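This site uses cookies to remember your cart and your currency. Accept / Settings

Skorkau Airband 900 Handheld Receiver

Product page and shop notes

Let's get the complaint out of the way first. The box says the Skorkau Airband 900 will let you "hear every word of the show." It won't. No handheld will, and we've asked the maker more than once to change the wording. What it will do is pick up civil airband voice traffic clearly enough that you can follow a display from the crowd line, as long as you program it before you leave home and bring a decent earpiece. We stock it on that understanding.

Price: $93, earpiece not included. Batteries: two AA, also not included.

What you get for the money

The 900 in the name is the number of memory channels. We have never met anyone who filled them. A busy show weekend might use a dozen: tower, ground, the display frequency, maybe a team's own channel if it's published. The rest of the memory is there to look good on the shelf card. The older Skorkau had far fewer and did the same job, and if you already own one in working order we'd tell you to keep it.

The receiver itself is a fair piece of kit. The squelch knob is a real knob, at the top, and you can turn it with gloves on. The screen is readable in bright sun, though it's poor at dusk until you find the backlight button, placed where your thumb will press it by mistake all afternoon. The belt clip is stiff. We've seen two break and both were replaced without a fight.

Scanning speed is given as "ultra fast" in the leaflet, with no figure. We timed it the dull way, with a stopwatch and a full bank of channels, and it was quick enough to catch the start of most calls and miss the start of some. If you only care about one frequency, turn scanning off and park it there.

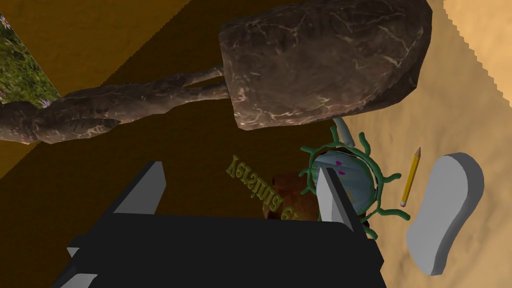
Felicidad Castillo wrote in to say we're being too hard on the scanning. She used hers all last season with only five channels in the bank and says she hardly lost the first word of anything, and that people who load in every frequency for three states and then grumble have only themselves to blame. She does agree about the backlight button.

Fair enough. Five channels is a sensible number and we'd go along with that. Our gripe is with a maker who sells you 900 and leaves you to find out that five works better.

Range, and why we don't print one

The leaflet gives a range in miles. We've left it off this page. Airband is line of sight, so an airplane at height can be heard from a long way off and a controller on the far side of a hangar may not be heard at all. The same radio, on the same day, will seem brilliant from a hill outside the fence and half deaf from behind the food trucks. Anyone quoting you a single number is guessing.

The stubby antenna in the box is all right for an air show. For listening at home, the longer Howlader whip makes a difference we could hear at once, and it screws straight on. The Zallon telescopic antenna costs more, and side by side we couldn't tell the two apart. Buy the Howlader.

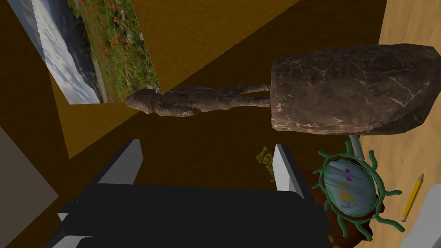

You should also know what it doesn't cover. The 900 receives AM voice on the civil band only. Military display teams that work on UHF won't come through, and no setting will change that. We get returns every summer from people who were told otherwise by a man in a parking lot. If those teams are the reason you're buying, you need a wider receiver and a bigger budget, and this isn't the page for you.

Rain

Skorkau calls the case "weather ready." There's a rubber flap over the charging socket and not much else that we can find, and the manual tells you to keep the radio dry. Those two statements don't sit well together. We sell the Drideck pouch for $29, and it's a plain clear bag with a roll top and a hole for the antenna. A freezer bag and a rubber band will do nearly as well for one afternoon. The Drideck is for people who go to a lot of shows and are tired of freezer bags.

Specifications

Band: civil airband, AM voice
Memory channels: 900
Power: two AA cells, alkaline or rechargeable
Battery life: the maker says "all day." We got around nine hours with an earpiece, less on the speaker
Earpiece socket: 3.5 mm
In the box: receiver, stubby antenna, belt clip, wrist strap, charging lead, leaflet
Stock code: 826

The charging lead only works with rechargeable cells. Please don't try it with alkalines.

Check the rules on listening where you live and where you're traveling. They differ from country to country and we can't advise on them. Returns are accepted on unopened boxes, and on opened ones if there's a fault. "It didn't hear every word" isn't a fault, much as we sympathize.

The next delivery is due in December. The price may move.

Related items

Howlader long whip antenna
Zallon telescopic antenna
Drideck roll-top pouch
Single earpiece, coiled cord
Skorkau belt clip (spare)
Folding stool with side pocket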